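Ticket 595 – Guarantee fee missing from the cash flow sheet, Jerano toll road
Opened by: Ye-rin Bang, project finance desk, Sturnwood
Product: Cloleo (infrastructure deal model)
Priority: high
Status: closed

First message, 19 Aug 2020

Dear support team,

I am preparing the lender package for the Jerano toll road and I have found a difference which I cannot explain. In the risk cover sheet I have entered a partial credit guarantee for the senior loan. The fee is calculated there and it looks correct to me. But when I open the cash flow sheet, the fee is zero in every period after period 32. The loan is still outstanding in these periods, so the fee should continue until the last repayment.

The consequence is that the debt service cover ratio looks better than it is. I do not want to send this to the lenders.

What I have tried already:
Recalculated the full model, two times.
Closed the file and opened it again from the server copy.
Removed the guarantee and entered it again with the same dates.
Opened the same file on the computer of a colleague. The result is the same.

The file has 139 periods in total. We use version 9 of the program.

Kind regards,
Ye-rin Bang

Reply from support

Thank you for the clear report. Could you please check two things for us? First, which end date is shown in the field "Cover ends" on the risk cover sheet. Second, whether the loan was refinanced or split at any point in the model. Please also send the log file from the Help menu.

Answer from Ye-rin Bang

The field "Cover ends" shows the final maturity of the loan, as it should. The log is attached.

About the second question: yes, the loan is split. Until the end of construction it is one facility. After this, it becomes tranche A and tranche B, and the bank Kwon takes only tranche B. The split happens at period 32. I am sorry that I did not mention it in my first message, I did not see the connection.

Reply from support

This is very helpful. The guarantee in your file is linked to the construction facility by its name. When the facility is closed and the two tranches begin, the guarantee finds no balance and the fee becomes zero. The end date does not change this.

Please try the following on a copy of the file:
1. Go to the risk cover sheet and select the guarantee.
2. Under "Covered debt", remove the construction facility.
3. Choose "Debt group" and select the group which contains the construction facility and both tranches. If no such group exists, create one on the debt sheet first.
4. Recalculate from period 1. The quick recalculation is not enough in this case.

Answer from Ye-rin Bang

I followed the steps. There was no group, so I created one. The fee now continues until the last repayment of tranche A – but for tranche B it is charged on the full commitment and not on the drawn amount. In the term sheet the fee is on the drawn amount only.

Reply from support

Each debt group has its own fee basis and the default is "Commitment". Please open the group, change the basis to "Drawn balance", and run the full recalculation again.

Answer from Ye-rin Bang

Now it is correct. I compared the fee with my own calculation by hand for the first period after the split, for one period in the middle and for the last one, and all of them agree. The cover ratio is lower than before, as I expected, but still above the level in the term sheet.

I have one request. When a guarantee loses its debt balance before its end date, the program should show a warning. A zero in a long row is very easy to miss.

Reply from support

We have passed your request to the development team. A warning of this type is planned for the December release, but we cannot promise it yet. May we close the ticket?

Answer from Ye-rin Bang

Yes, please close it. Thank you for the quick help.

Ticket closed. Cause: guarantee linked to a single facility. Solution: debt group with fee basis "Drawn balance".
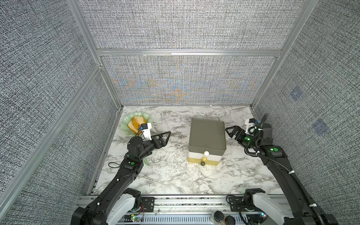

Small three-drawer box, drawers closed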